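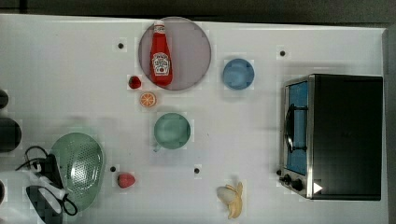
One student wrote on the feedback form that a veil is only a tablecloth with ambitions, and asked whether we really need a whole session on it. We do. Please have the reading done.

Session 3: Veils, Trains and Who Carries Them

Terms for the quiz
Blusher: the short layer worn over the face.
Fingertip: ends at the fingertips, whoever's they are.
Chapel: trails a little past the gown.
Cathedral: trails a lot past the gown, and gets stepped on by an uncle.

Weight
Silk tulle hangs softly and tears if you look at it sternly. Nylon tulle stands away from the head and survives most receptions. The Lornent sample veil weighs 618 grams with its beaded edge, all of it hanging from one comb. Ask yourself what the comb is holding on to. Fine straight hair needs a braid underneath.

Cost
Compare the two quotes in your packet. Elimport wants $800 for the plain cathedral length. Trinska wants $919 and throws in the comb, steaming and a box nobody's closet can hold. Work out which is cheaper once you add alterations. Last June half the class forgot the steaming.

Matching whites
Ivory beside bright white looks like a laundry accident. Check swatches by a window, then again under warm bulbs.

For next time
Read the D'Souza chapter on lace edging, skipping the poem. Sketches of a two-tier veil are due 1/23/26, on paper, with the comb drawn in.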